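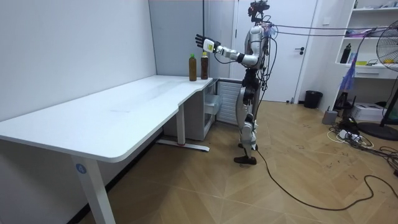 Is bottled tea any weaker than tea you brew at home?

Weaker in most cases, going by taste and by the caffeine number on the label when there is one. Plenty of brands don't print one, so you're left guessing.

Prullness Board > Food and Drink > Tea and Coffee

kettle_grump
Posts: 3288

Asking the above because the Cevidico near me has put up a big display for Plusach "slow steeped" tea and I don't buy it, in either sense. Slow compared to what? The sign says 17 hours. It doesn't say how much leaf went in or how hot the water was. I could leave one sad tea bag in a bathtub for 17 hours and print the same sign.

oolongshot

You're being a little hard on them. Cold steeping does take a long time and it does taste different. Less bite. I do it in the fridge overnight and my family drinks it like water.

kettle_grump

Sure, in your fridge, with your leaves. I'm asking what the sign proves. 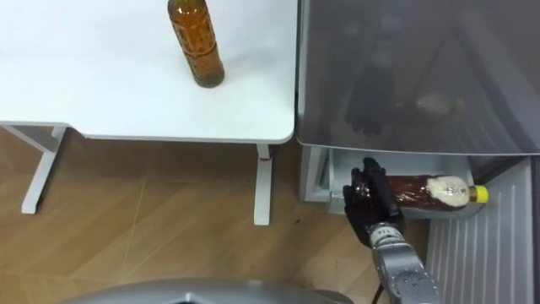

marmalade9

People judge tea by color way too much, and the bottlers know it. Black tea goes dark in a couple of minutes and most of what you see after that has little to do with flavor. A dark golden liquid in amber-brown plastic, like the bottle on the white table, could be strong, weak or half sugar. You also can't tell how much of the shade is the plastic. I quit trusting color after a "bold" one that tasted like a wet paper bag.

oolongshot

Color isn't useless though. If I brew the same tea in the same mug and it comes out pale, I know I shorted it.

marmalade9

Same tea, same mug. That's the part you don't get at the store.

porchlight

Labels are just as bad. "Real brewed" can mean brewed strong and then watered down. I wrote to Plusach in July to ask and got a coupon back – no answer, just a coupon.

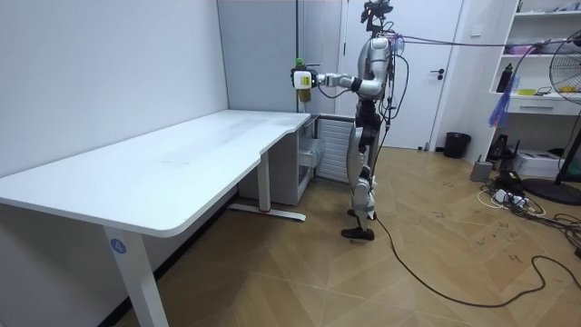
Green cap, yellow label.

kettle_grump

Did you use the coupon?

porchlight

Of course I used the coupon. It was 80 cents off. Still too sweet.

tannin_tom

If you want to settle it, do a blind taste at home. My way, and you're free to hate it:

1. Brew black tea in 300 ml of boiling water, four minutes, and take the bag out. Don't squeeze it.

2. Chill it in the same fridge as the bottled stuff until both are cold. Unsweetened against unsweetened, or you're only tasting sugar. 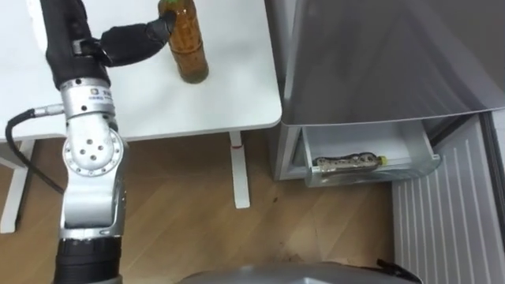 3. Have someone else pour both into matching cups you can't see through. Color is out of the picture that way.

4. Write down which one you think is stronger before anyone talks.

oolongshot

Four minutes will win over most bottles. You've rigged it.

tannin_tom

Four minutes is what my box says. If a bottle costs more than a box of bags it can handle four minutes.

marmalade9

One round doesn't show much either. You can get it right by luck. Do several and swap the order.

kettle_grump

Fine, I'll get one from Cevidico and try it with the Pietrzak loose leaf I have at home. My bet is I can tell them apart and the 17 hours has nothing to do with it.

porchlight

Check the back for lemon flavoring before you pay. They add it to half of them.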